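Trova Helpdesk - ticket 1785
Subject: Invoice PDFs printing with blank second page
Opened by: Sarita Dubey, Plokside office
Assigned to: Tumelo Rampersad
Priority: normal
Status: closed

Sarita Dubey, 9:10 am
Every invoice I print from the accounts folder comes out with a blank page after it. Started after the August update. Letters and spreadsheets print fine. We have 2,000 invoices to mail this month and I'm pulling blanks out by hand.

Tumelo Rampersad, 9:42 am
Please check the paper size in the print window. It should say Letter. Also tell me if it does the same from the upstairs printer.

Sarita Dubey, 10:05 am
It says Letter. Same thing upstairs.

Tumelo Rampersad, 11:20 am
Then it's the template and not the printer. The update reset the bottom margin, and the footer now runs past the end of page one - only by a line, but that is enough to start a new page. I set the margin back and saved the template as version 7. Please close the accounts program, open it again and print one invoice.

Sarita Dubey, 11:48 am
One page. Thanks. Do the invoices already in the queue need to be made again?
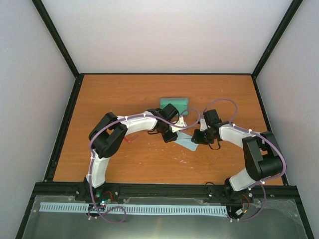 Tumelo Rampersad, 12:15 pm
Yes, anything created before 11:20 still has the old margin. Select them in the list and choose Rebuild. Do no more than 1,000 at a time or the program times out.

Sarita Dubey, 2:30 pm
Rebuilt in two batches. Printed a handful from each and no blanks. OK to close.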